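Bastero Table Set: notes on the collection
Version 3, last changed December 11, 2022

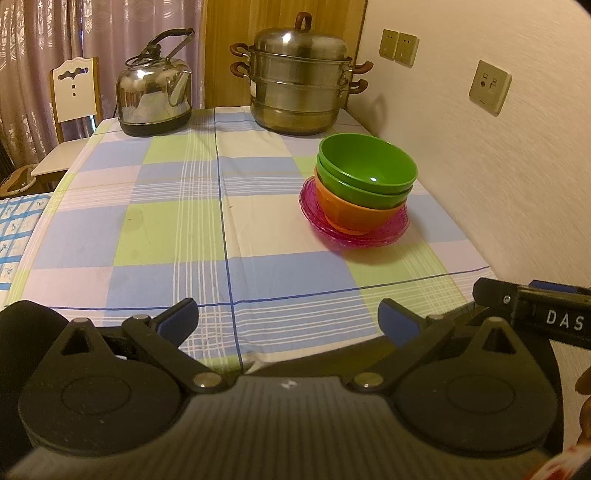
A reader of the first version wrote in to ask why bowls and plates were not kept in separate folders, as it would make them quicker to find. They are kept together when they were stacked together. A bowl inside another bowl shows mostly its rim, and splitting the stack into single items would lose that.

What is in it
The set holds 1,042 pictures of dishes and cooking pots on household tables. They were gathered in May in homes in Surelport and sorted afterwards under 15 headings. Plates, bowls, kettles and steamers are the largest headings. Cups and cutlery are thin and will stay that way until the next version.

How things are named
Colour comes first, then the object: orange bowl, green bowl, magenta plate. Where two bowls of one colour are nested, they are entered as upper and lower. A scalloped rim or faceted sides go in the notes column. Shop names and pattern names are left out, even where the household knew them.

A steamer with its tiers stacked and the lid on is one entry. The tiers get their own entries only when they are apart. Kettles are listed separately from pots.

Cloths
Tablecloths were left as they were. Plaid ones have a heading to themselves, as their stripes can be mistaken for the edge of a dish. Stains on a cloth are noted if they can be made out.

Known gaps
Glass is poorly covered. Eight entries from the Hayat folder have no notes. The Zellitz folder uses "pan" for anything with a lid, and this has been only partly put right. Chairs and curtains behind the table are not listed at all.

Use
Free for teaching and study. Please keep this file with any copy, and give the version number when reporting a wrong entry.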